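Visits > Workplaces > Kitchens and catering > Fandlow, Pambridge

Search visit reports
Enter a place or trade
Go

Fandlow staff kitchen, Pambridge: a morning on the dish side

Jan 29, 2026

Fandlow runs the catering for the Daneshvar office park on the north edge of Pambridge. The kitchen feeds 276 people at lunch on a normal day, and since October part of the dish work has been done by robot arms. I had asked to see it after hearing two very different accounts of how the staff felt. The company said yes on the condition that I stay out of the way between noon and two.

You get in through the loading dock, not the front. I was given a hairnet, a visitor badge and a pair of rubber overshoes that were too big, and then waited by the bread racks for the shift handover to finish. Ivana Palma, the kitchen manager, came out with a clipboard and walked me through. She has been at the site for 18 years and started on pots.

The arms came from Vidby, a small firm that sells mostly to hospitals. Fandlow leases three of them. One unloads the conveyor washer, one sorts and stacks, and the third is kept at a side station where new items are tried out before they go to the main line. Palma said the lease costs a little less than the agency staff they used to bring in for evenings. She did not want to give me the number, and I did not press her.

Before October the dish side had seven people across two shifts. It has five now. No one was let go. One retired and one moved to the bakery counter, and neither job was filled again. I asked Palma if that was the plan from the start and she said yes, it was, and that the staff had been told so at the first meeting. Two of the five later told me the same thing, though one of them remembered it as the second meeting.

Priit Kazlauskienė has the job that changed most. He used to unload the washer for a full shift, and his shoulder was bad enough that he had been off work twice. Now he spends about half his hours at the side station and the other half on the main line, clearing jams and checking for chips and food left on rims. His title went from dish attendant to line operator and his pay went up one step. He thinks it should have been two, and he told me this with Palma standing next to him. She wrote something on the clipboard.
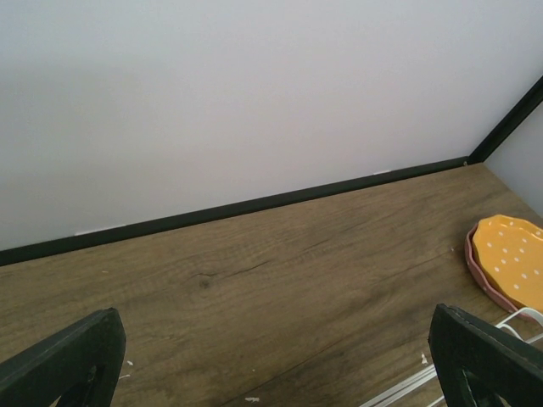

Side station work is slow. An item is set down, the arm comes in over it with its fingers open, and Kazlauskienė watches the approach and decides whether to let it close. The Vidby arms were set up for plain round plates, and Fandlow does not have only plain round plates. The café on the ground floor uses its own pieces, such as the yellow dish with white polka dots and a wavy rim that sat on a pink plate with a similar edge, close up against the side wall. A wavy rim gives the fingers a different place to land depending on how the dish is turned, and a stack of two makes it harder still to take only the top one. Kazlauskienė logs each try with a short note, and the notes go to Vidby at the end of the week. He has made 3523 entries so far. The early ones are long and polite. The later ones say things like "rim again" and "too near wall."

I asked him who reads them. He said there is an engineer who calls sometimes, and that two changes had come out of his notes. The arm now stops higher before it goes down, and it waits for a button press when two pieces are touching. He asked for both of those. He has also asked for a stool, which he has not got.

The main line is louder and less interesting to watch. The racks come out of the washer, the first arm takes the plates, and the second puts them on carts by size. When it goes well the two people on the line mostly fill carts with cutlery and glasses, which the arms do not touch. When it goes badly a light turns amber and one of them walks over. I saw that happen four times before noon. Three were cleared with the reset button. The fourth was a soup bowl that had turned over in the rack, and the whole line stood still while it was dug out.

That walking over is what people complained about. One of the evening workers, who asked me to leave out her name, said the job used to be tiring in the arms and now it is tiring in the head. She cannot get into a rhythm, because she has to keep one eye on the light. She also misses having another person across from her. The washer used to be a two-person post, and they talked all shift. The guard fence stands there now. She was clear that she would not go back to lifting full racks, but she did not think anyone had asked about the talking.

Palma had an answer to that when I brought it up later, without saying who it came from. The layout is going to change in the spring so that the cutlery table faces the cart area. She had drawn it herself on squared paper, and Fandlow has approved it — the floor drain has to move first, and the landlord is slow.

Breakages came up more than once. Palma's sheet had 51 pieces broken on the dish side in the last full quarter before the arms, and nearly the same after them. What changed was the kind. People used to drop single plates. The arms hardly ever drop one, but when a cart is out of place a whole stack can go. The staff sweep up either way. There was some feeling about the fact that breakages by hand used to be written against a name, and breakages by the arm are written against the line. Palma has since stopped writing names for either.

Training was one day from Vidby and then whatever Kazlauskienė could pass on. He has made a folder with photos and handwritten tips, kept on a hook by the fence. The printed manual is in the office and looked unopened. New starters get two shifts next to him before they are allowed to press reset alone.

I left by the dock again just before the lunch service. Café dishes are still washed by hand at the back sink and will be until the side station work is finished. Palma hopes to have them on the line by summer. Kazlauskienė said maybe the flat ones.

Visits to the kitchen can be arranged through the Fandlow site office at Pambridge. Groups are limited to four, mornings only, and closed shoes are required.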